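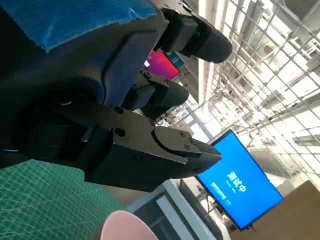

Remwood Soft Goods Group
Minutes of meeting, 18 Dec 2024

Present: Angharad Lewis (chair), Huw Kneath (minutes), Trevor workroom staff
Apologies: Ullwood store

1. Minutes of the last meeting
The September minutes were agreed with one correction. Under item 4, "stuffing" should read "outer fabric." Huw to fix the shared copy.

2. Matters arising
The order with Gelasov has gone in. It covers fabric and thread only. Stuffing stays with the present supplier until the current stock is used. The quote for new shelves came in at $774, including delivery. Angharad thought this was high and will ask for a price without the end panels. Held over.

3. Soft pieces
There was a long discussion about color. The peach has been the most requested color at Ullwood this fall, and the store would like more of it in the rounded shapes. Staff said the peach fabric marks easily and shows dust from the shelves. It was agreed to keep the peach in the range and to store it in closed boxes.

Angharad asked whether the pieces are being filled to the same firmness. Staff said they go by hand feel and that two people can disagree on the same piece. It was agreed to weigh the stuffing from now on and write the weight on the batch sheet.

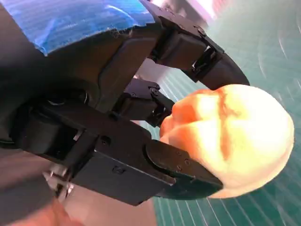 Seams were looked at next. Ullwood has sent back 2 pieces with loose stitching where the filling hole is closed. Both came from the same batch. Staff will check the rest of that batch before anything else goes out. Angharad asked that the closing stitch be doubled on all the rounded shapes, and this was agreed. It adds a little time to each piece. The pointed shapes can stay as they are.

Labels: the care label still says hand wash only. Huw has a draft that adds drying instructions. Comments to him by email.

4. Stock
Huw read out the count. There are 356 finished pieces in the stockroom and 165 cut and waiting to be sewn. The cut pieces are mixed together by color and need sorting before the new fabric arrives. The boxes under the window are full of offcuts. Staff may take what they want and the rest will go for recycling.

5. Workroom
The mat needs a proper clean. Lint comes off with the roller but the older marks do not. Staff to try mild soap on one corner first.
The monitor is to be switched off by whoever leaves last.
Scissors for fabric are being used on cardboard again. A second pair will be bought and tied to the packing shelf.

6. Any other business
Ullwood asked for a smaller size in the rounded shape. Staff will make up a sample in leftover fabric. No price was discussed.

Actions
Huw: correct September minutes, send round label draft, buy scissors
Angharad: shelf price, reply to Ullwood on the returns
Trevor staff: check batch, sort cut pieces, clean mat, small sample

Next meeting to be set by email once the Gelasov delivery is confirmed.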